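The Great Closet Count

I own 13 gray sweaters. I know this because in November I took every piece of clothing I have out of every place I keep clothing and wrote it down in a notebook, like a museum with very low standards.

It started with a moth. One moth, sitting on the bathroom light at 11 p.m., looking pleased with himself. I had read enough to know that the moth you see isn't the one eating your sweaters (the babies do that), but I had not read enough to sleep. By midnight I was on the floor of the hall closet with a flashlight, sniffing wool.

My friend Simin Taheri came over the next day to help, by which I mean she brought soup and opinions. Simin once moved across the country with two suitcases and has been hard to impress ever since. Her first question was how many striped shirts a person who has never set foot on a sailboat needs. I said I'd get back to her.

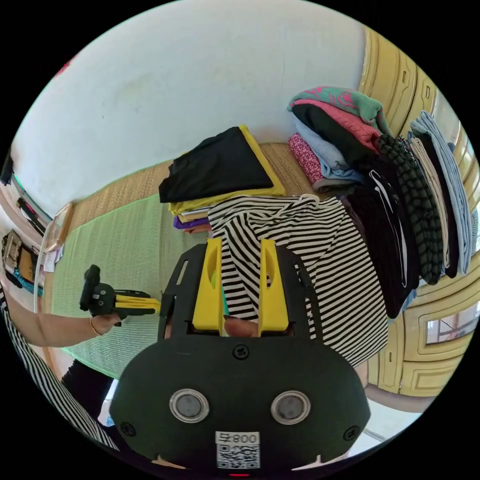 The trouble with sorting clothes is that every method assumes you're a reasonable person. I have tried the one where you turn all your hangers backward in January and see which ones are still backward in December. Mine were all still backward, since I live out of the laundry basket. I have tried the one where you ask each item how it makes you feel. My good coat makes me feel like someone's divorced uncle, but it's the only warm one, so it stays.

This time I went by cost. I took what I paid for a thing and divided it by the number of times I'd worn it. My brown boots came out to pennies. The linen suit I bought for a wedding in Godoy did less well. I wore it for one ceremony and half a reception, up to the gravy, and the cleaner has since described the stain as "historic."

By the end of the afternoon the sell pile had 23 things in it and the soup was gone.

Selling it

Simin said to use Pluslow, the app where strangers offer you four dollars for a jacket and then ask if you could throw in a different jacket. I listed everything. I wrote thoughtful little descriptions. I used the word "drape."

The first message I got was "is this haunted." It was a cardigan. I said no, and never heard back, so I suppose that was the wrong answer.

After three weeks I had sold four items and made $20 after postage. One of the four was a belt I had been using. I'd put it in the pile by mistake, and it went in under an hour, to a very polite man who left me five stars. I have been holding my pants up with my hands and my reputation.

Everything else went to the thrift store on Pivness Street, where the woman at the counter looked through my bags and handed one of the gray sweaters back to me. No explanation. I took it home.

What I'd do again

Simin wanted me to write down something useful, so these are the parts that worked.

Do it in daylight. Navy and black are the same color after 4 p.m. and you will make decisions you regret.

Freeze the wool. Bag it, press the air out, and leave it in there for a few days, next to the peas. Our freezer currently holds six sweaters and no ice cream, and there have been complaints.

Use the bed as the sorting table. You can't go to sleep until it's cleared, or so the theory goes. I slept on the left side next to a ridge of corduroy for two nights and found it companionable.
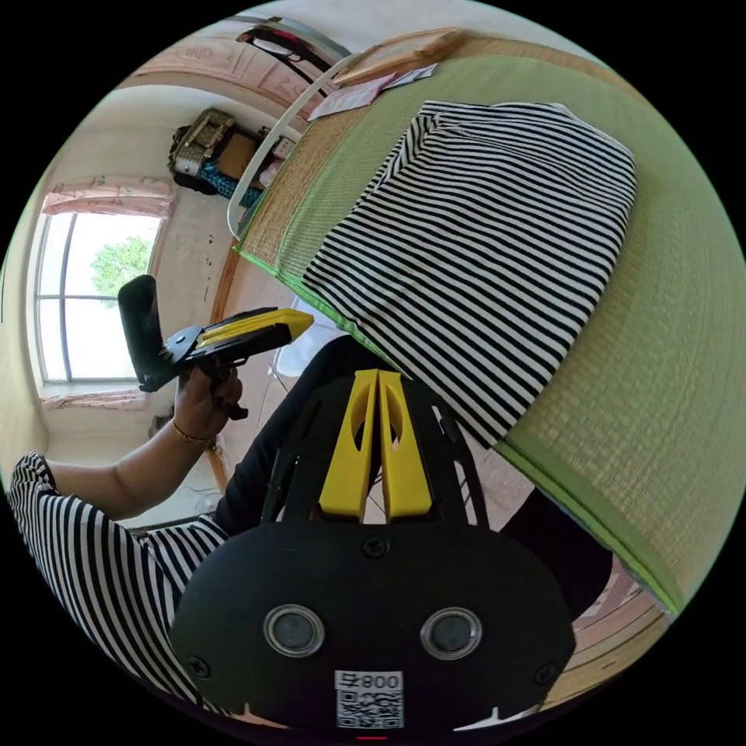 The moth, again

He came back, or a relative did. Same light, same smug little posture. I had by then bought cedar blocks, lavender bags and a sticky trap from a company called Tustatier that smells like a pencil case, and he had flown past all of it to sit in the bathroom, where I keep no wool at all.

I looked him up properly this time. He's a pantry moth. He wants the oatmeal.

So next weekend it's the kitchen cupboards. Simin is bringing soup, and I've asked her to leave the opinions in the car. I have already found three open bags of flour, one of them older than my niece, and I haven't even moved the step stool yet.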